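Lidano to reopen basement room in January with 286 seats

The Lidano, the comedy and small theater venue under the old Sarnska print works, will reopen its basement room in January after a refit of the stage, lighting and sound. Capacity rises from 259 to 286, a gain of 27 seats. The bar stays on the street level and will keep its current hours.

The stage has been moved from the short wall to the long one. No seat is now more than nine rows back. The old lighting bar has been replaced by a fixed grid, and the sound desk sits at the rear on a raised platform. Noise from the bar above was the main complaint in past seasons -- the ceiling has been given a second layer of insulation.

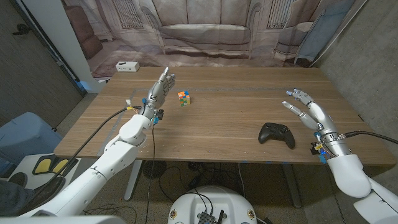
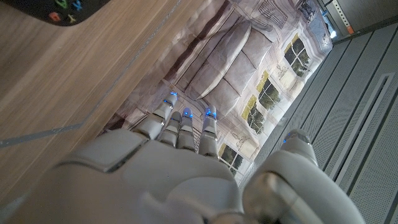 The opening run is a double bill from the sketch duo Vasić Miveo, who last played the room as a support act. Each show has two halves of 30 minutes with a break between them. The first half is the pair's touring set. The second is new and has no spoken lines; it is built on hand gestures, and the performers' faces are kept in the dark. Raised fingers do the work of dialogue there, much as the upright fingers of the robot hands in the two pictures can be read as a greeting or a request to speak. A narrow spotlight is used for most of it, so late arrivals will be held at the door until the break.

Tickets for the run total 1144 across four nights. Doors open at 7 p.m. and the show starts at 8 p.m. Seats are not numbered. Step-free entry is through the side yard, and wheelchair spaces must be booked by phone. The open mic night returns in February in its usual early slot.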